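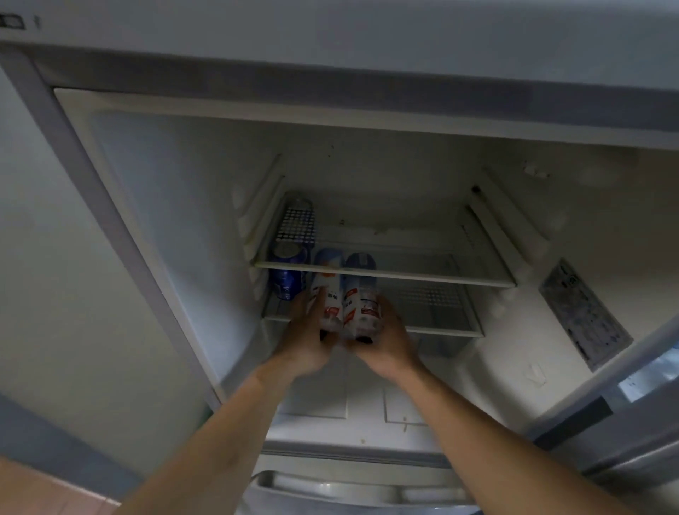
Two plastic bottles go on the lower shelf, next to a blue can.

Food and Home > Kitchen > Conversations

Print this article | E-mail this article

The shared kitchen on the second floor of Nemetti House in Nornley has one fridge for 19 tenants. I went to visit it on a Tuesday evening, to speak with the woman who has looked after it for four years. She prefers that I do not write her name, as some tenants are still angry about a cheese.

She began before I had found my pen. "People think a fridge is a cupboard which is cold," she told me. "They open the door, they see a hole, they put the thing in the hole. Then the next person cannot find his milk."

Her system is simple. Drinks belong on the lower shelf, and bottles stand together, side by side, pushed well to the back. Cans may go beside them. The upper shelf is for food in boxes, with a label and a room number. I asked if bottles should not be in the door, as in my own home. She shook her head. "The door is for sauces. We had a big bottle in the door once, and each time somebody closed it, it knocked. My room is behind that wall."

The glass shelves please her more than the wire ones in the former fridge, where small things always leaned over. But glass shows everything. She takes the shelves out every six weeks and washes them in the bath, with warm water and a little washing soda. They must first come to room temperature. She learned this from a shelf that cracked in her hands.

I mentioned the grey marks on the back wall. She was not offended. "I have tried vinegar, I have tried baking soda, I have tried a paste that my sister sent from Dalisay. They become lighter and then they are the same. I decided that they live with us." The crumbs on the drawer cover are another matter. "Crumbs are from yesterday or from today. With crumbs I am strict."

What does she do with food that has no label? It waits until Sunday, and then it goes to the bin. This is how the cheese was lost. It had been expensive, the owner said afterwards, and it was meant to smell like that.

Before the fridge she kept the stock room of a small hotel, the Zateo, and there she got the habit of bringing old bottles to the front before the new ones go in. The tenants do not follow this. She does it for them in the morning, while the kettle is boiling, and she says that it takes less time than to write a notice. There was a notice for a while. Someone corrected the spelling with a red pen and she took it down.

I asked what she would change if the landlord gave her money. "A second fridge," she said at once. Then she thought again. "No. They would fill it."

Comments (4)

coldtoast
We label everything in our house and things still go missing. Labels only tell the thief whose yoghurt it is.

Marrowfat
Agree about sauces in the door. Do not agree about cheese!!

reader2131
For the marks on the wall try toothpaste on a soft cloth, the plain white kind. Worked on mine, though I had to do it twice.

coldtoast
Toothpaste made my fridge smell of mint for a month.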